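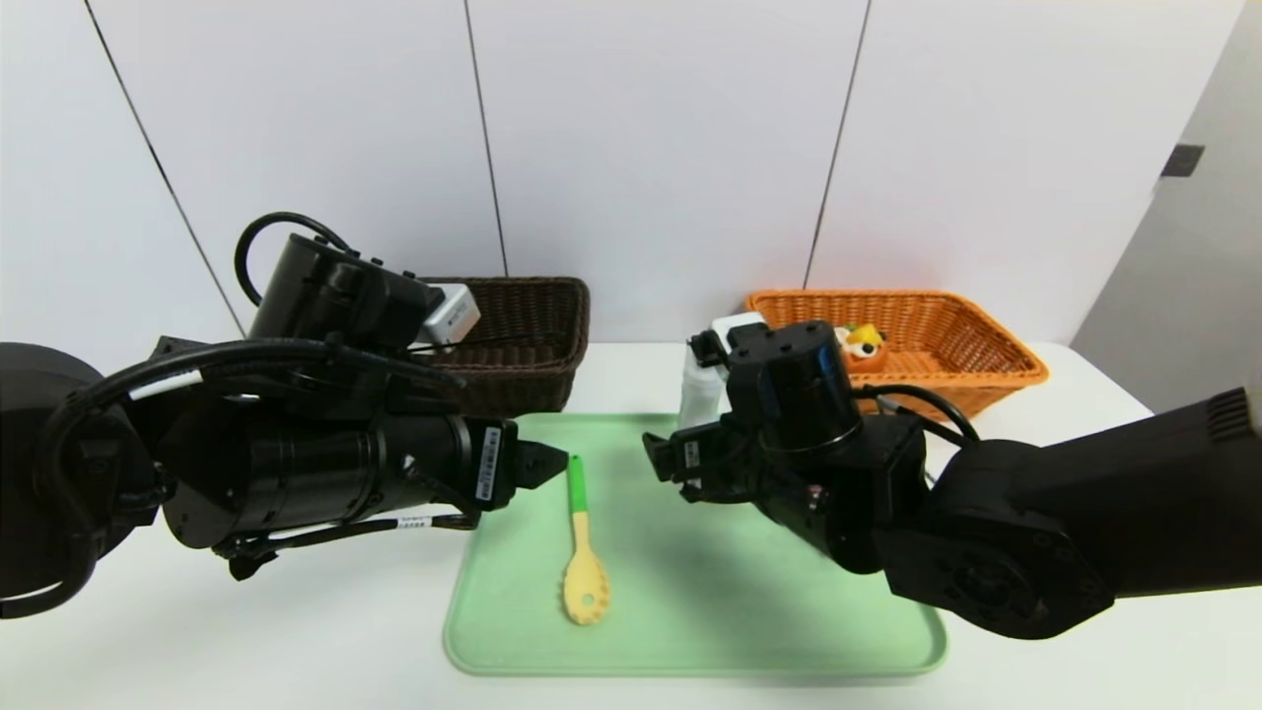
Figure 6.1 Two arms at a tray, with a slotted spoon between the grippers.

Chapter 6
When the Grip Fails

A gripper can fail in two directions. It can close too little and drop what it holds, or close too much and break it. The second fault is harder to catch, as the control log often shows a normal cycle right up to the crack.

The case used in this chapter comes from the test kitchen at Truromden. One Tuesday in April an arm closed on a drinking glass and did not stop at its force limit. The glass broke at the rim. A technician reached in to clear the pieces while the arm was still powered, and the fingers opened against her hand. She needed stitches.

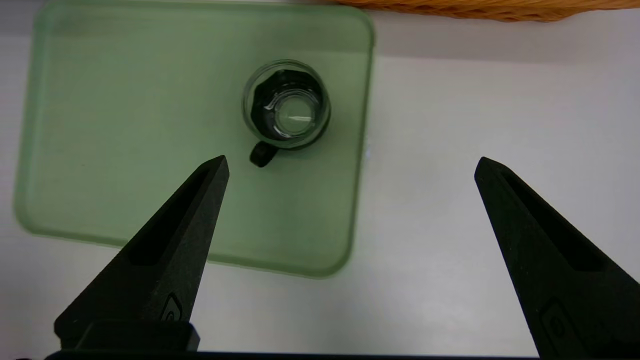

Solange Marchal and Cristóbal Palma

The inquiry found two separate faults. The force limit had been reset to its factory value of 2000 after a software update – far too high for glass – and the stop button had been wired to one arm only. Either fault could have been found by the checks listed in Section 6.2.

Food brings further problems. Soft fruit gives way before the sensor reads any load, so a limit set for cutlery will crush it.

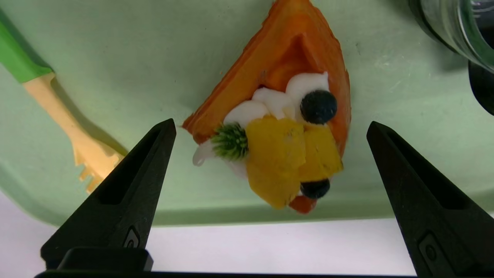 Juice can also get into the finger joints and slow them down, and a slow joint may be read by the controller as a firm grip. We return to this in Chapter 7. First we look at how a force limit is set, and who should be allowed to change it.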